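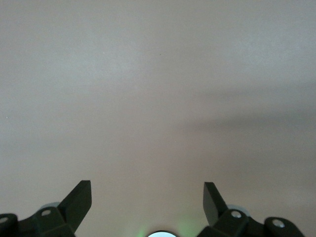
Is a hand-cranked grain mill worth buying if you only bake at the weekend?

It depends on how you feel about turning a handle, but for a household that gets through a loaf or two a week, the Grito Clurkari is a good buy and I would spend the money again.

I should begin by saying that I came to home milling sideways. My neighbour Zahira Sopacua gave me a bag of whole rye grain last October, from a sack she had bought with her sister and could not get through, and I put it in the cupboard next to the lentils and felt guilty every time I opened the door. You can boil rye grain and put it in a salad, and I did, and my family were very polite. After that I tried it in the coffee grinder, which made a sort of gravel with dust in it, and the coffee tasted of porridge for a week afterwards. So by the time the Christmas money came in from my mother-in-law I had more or less talked myself into a proper mill, and the only thing left to settle was which one.

I had wanted an electric one. Everybody wants an electric one! They are quick and lovely to look at, and they cost as much as a short holiday. They are also loud, and we live in a terrace with a baby on one side and a night-shift nurse on the other, and my baking tends to begin before anyone else is up. A hand mill makes a low grumbling sound that I can get away with at half past six with the kitchen door shut. That was the argument that won, along with the price.

The Clurkari is the middle one of the hand mills Grito sells. There is a little one meant for spices and a big one with a flywheel that you are supposed to bolt down, and then this, which clamps to the edge of a worktop with a screw like an old-fashioned mincer. I bought mine through Sodasa, where it had 3,191 reviews when I ordered, far more than I was ever going to read, though I had a good go at it over several evenings. The happy ones said it was sturdy. The unhappy ones said it was hard work. Having lived with it since January, I think both lots were telling the truth.

It arrived well packed, with the handle separate and a brush that I took to be a free gift and have since come to depend on. The instructions are a folded sheet, clear enough if you take no notice of the drawing of the clamp, which shows the pad on the wrong side. I rang the shop about this, as I thought I had been sent a faulty one, and spoke to a very patient man called Umut Gündoğdu who told me to put the rubber pad against the underside of the worktop and tighten the screw until I felt silly. That is good advice. If it isn't really tight the whole mill creeps towards you as you grind, a bit at a time, and you find yourself leaning back without knowing why.

Do measure your worktop before you order. The clamp opens wide enough for ours, but only just, and a friend with one of those thick butcher's block tops has had to put hers on a garden table in the utility room. It also needs a bit of overhang. Ours has a lip in one place only, beside the kettle, so that is where I mill, and the kettle has to go and live on the hob for the duration.

Now, the grinding. There are 26 settings on the dial, and I'll confess I use a handful of them. At the coarse end you get cracked grain for porridge and for those dense seedy loaves that keep all week. In the middle there is a good, honest wholemeal, a bit flecky, which makes the best soda bread I have ever turned out. Down at the fine end it will make flour soft enough for a sponge, or at least for the kind of sponge where you want some flavour in it, but you have to put the grain through twice, and by the second pass I am generally wondering about the electric one again. Going straight to the finest setting in a single pass is possible. I did it once with wheat and had to sit down.

How hard is it, then? Well, it's about like grating a large block of cheese, if the grating went on for as long as the news does. I am not a strong person and I manage a loaf's worth in one go if I change arms. My husband does it in one go with one arm and says nothing, and my youngest can do the coarse settings if somebody steadies the stool. Rye is easier than wheat, and spelt is easier than either. Dried chickpeas are a different matter. The sheet says you may mill them if you crack them first on the coarsest setting, and I dare say you may, but they made such a clatter that I stopped and bought gram flour from the corner shop like a sensible woman.

The handle is the part I would change. It's a nice length, and long handles are what you want on these things, but the knob at the end is small and turns stiffly, so that after a few minutes it rubs at the base of the thumb. I wear a gardening glove. Grito do sell a larger knob as an extra, which strikes me as a bit cheeky. On the other hand the hopper is generous, holding enough for a decent loaf without topping up, and its lid stops the grains from jumping about, which they love to do when there are only a few left at the bottom.

What comes out falls straight down into whatever you put underneath, and there is no spout or collar to guide it. On the coarse settings that is fine. On the fine ones you will have flour on the floor and in the toe of your slipper. I've taken to using my widest mixing bowl on a low stool, with a damp tea towel draped from the mill down into the bowl — it looks ridiculous but it has cut the sweeping in half. I gather from the reviews that some people have rigged up a paper bag and an elastic band, and I may well come round to that.

Cleaning is easy so long as you never, ever wash it. You undo the big nut at the front, lift off the outer burr and brush everything down with the brush I mentioned. If you have milled something oily it wants a handful of rice put through afterwards. I was told off for asking about soapy water (kindly, it was Umut again) and told that damp in the burrs would give me paste and then rust. So it's a dry brush and a wipe round the outside, and the whole business takes less time than washing the sieve.

I want to say something about the bread itself, as that is the point of all this and reviews of kitchen things do have a way of forgetting the food. Freshly milled flour smells wonderful. It's a green, nutty, slightly grassy smell, and it fills the kitchen even before the oven is on. It also behaves differently from bagged flour. It drinks up water slowly and then rather a lot of it, so your dough will seem slack to begin with and you must leave it be for half an hour before you decide anything. My first three loaves were bricks, as I kept throwing in more flour out of panic. Zahira, who has been baking far longer than I have, told me to swap in only a third of fresh flour to begin with and keep the rest as strong white from a bag, and that was when things came right. I am up to half and half now, and the family has stopped being polite and started asking for the crust.

Is it saving us money? I doubt it. Grain is cheaper than good flour if you buy it by the sack, and I now get mine from Uçar, the wholesaler on the ring road, who will sell to ordinary people on Saturday mornings if you ring first. But I bake more than I used to and give more of it away, and I bought a bin with a tight lid to keep the sack in, so any saving has gone into the bin, so to speak. Whole grain does keep beautifully, though, far better than wholemeal flour, which in our house always used to go stale and bitter before the bag was finished.

There is a two-year guarantee on the body and the burrs, though it doesn't stretch to the clamp pad, which has already begun to show a bit of wear on mine. Replacement pads are cheap and Sodasa keep them in stock. I have ordered two so as to have a spare.

If you have sore wrists or shoulders, I would leave this one alone and save up for a motor, or go halves on one with a friend. If you bake every day for a large family, the same. For anyone else who is curious, has a worktop with a bit of overhang and doesn't mind a little exercise before breakfast, I'd recommend it warmly, flour in the slippers and all. Buy the bigger knob at the same time and have done with it — I am going to order mine this week, with the postage from the pads to share it.

Four stars from me. I've promised to report back once the summer comes and I have tried it on maize, which Zahira says is murder on the arms.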